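Cloth folding policy: left gripper releases early on dark fabric
Ticket opened by Noémie Besnard, project Sondano. Status: resolved, follow-up open

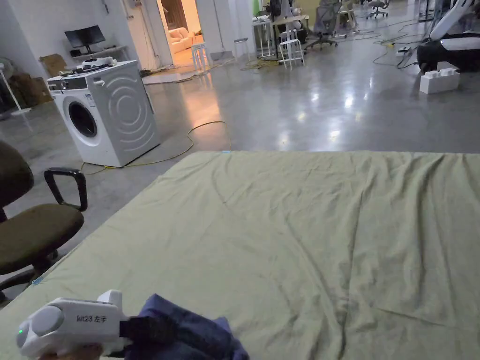 Problem

The policy trained on the November demonstrations opens the left gripper before the fold is finished. It happens with dark cloths on the green sheet. Light cloths are fine. Baseline on the 400 demo set: 9 early releases in 40 rollouts, all on navy or black fabric.

Expected: left jaw stays closed until the cloth edge passes the fold line.
Actual: jaw opens partway through the lift and the cloth drops back on the sheet.

Setup

Demos recorded with the hand-held grippers, kit23, left and right. Head view plus gripper width as input. Same sheet on the bed for recording and for rollouts. Policy checkpoint is the last one from the Rindusier run.

Log

09:10 Noémie Besnard
Replayed the failed rollouts. Predicted width starts climbing while the cloth is still bunched in the jaws. No motor fault in the controller log, so the command itself is wrong.

09:45 Shahab Shahbazi
Could be time offset between width and video. Please check kit23 left against kit23 right before retraining anything. We had this on Costby and lost a week to it.

11:20 Noémie Besnard
Checked with the clap test. Right is aligned. Left width runs 2 frames ahead of the video. Same offset in every session I opened.

11:30 Shahab Shahbazi
Then why only dark cloth?

13:05 Buppha Klinhom
My guess: the jaw piece is black. With a light cloth the policy can see where the jaw is against the fabric and corrects for the offset. With navy it can't, and it leans on the width signal. I masked the jaw area in the light cloth rollouts as a test and got early releases there too. Small test, wouldn't put it in the paper as is.

14:40 Noémie Besnard
Shifted the left width stream by 2 frames across the whole set and started retraining. No other changes, same seed.

Next update, Noémie Besnard
Retrained policy, 40 rollouts, same cloths in the same order. Early releases down from 9 to 2. Both remaining ones were on the black cloth, with the grasp very near the corner.

Resolution

Cause: constant time offset on the left gripper width stream. Fixed in the conversion script. Sets converted before the fix need to be converted again.

Still open

Masking test to be repeated properly (Buppha).
Try light tape on the jaw tips, record a short set and compare (Valentin Arnaud).
Add the clap test to the start of each recording session.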